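ok so a few people asked how the kids' swap day works and whether they should bother starting one, so this is going to be a bit of a thread

we do ours every August, right before school starts, and then a smaller one in winter for all the stuff that got outgrown over the holidays. Ditte Damgaard started it in her garage on Rathjen Street and it got way too big for the garage (her car lived on the curb for a week!)

the rule is super simple. you bring things, you get a ticket for each thing, you take home that many things. a puzzle is one ticket, a winter coat is also one ticket. people argue with me about the coat every single time and I am not budging

last time we had 112 families and I ran out of tickets before lunch. I'd printed 200. print 300, friends

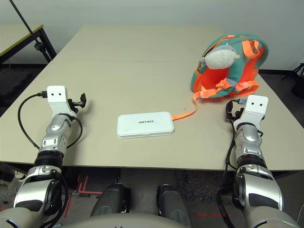
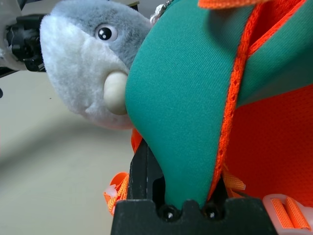
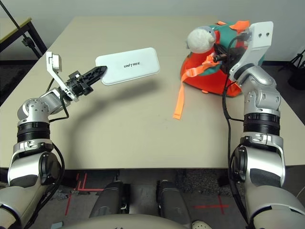

Do you have to bring something to come?
Everyone gets 3 free tickets at the door, so come empty-handed if you need to.

stuff that goes in the first ten minutes: rain boots, bikes, anything with a working zipper. stuff I end up driving to the thrift store: baby bathtubs. so many baby bathtubs

please please wash soft toys before you drop them off. hot wash if the tag says it's okay, pillowcase tied shut if you're worried about the eyes. and check backpacks all the way to the bottom, I have pulled out a banana that I still think about

board games: count the pieces at home and put a sticky note on the lid. "missing one blue guy" is fine! someone will take it, we use a button for the blue guy at my house

oh and sort by size, never by age. my six year old and her cousin are three months apart and there's no universe where they wear the same pants

winter one is at the Fimby hall again, doors at nine, drop-off the evening before. I'll post the parking thing once I hear back from them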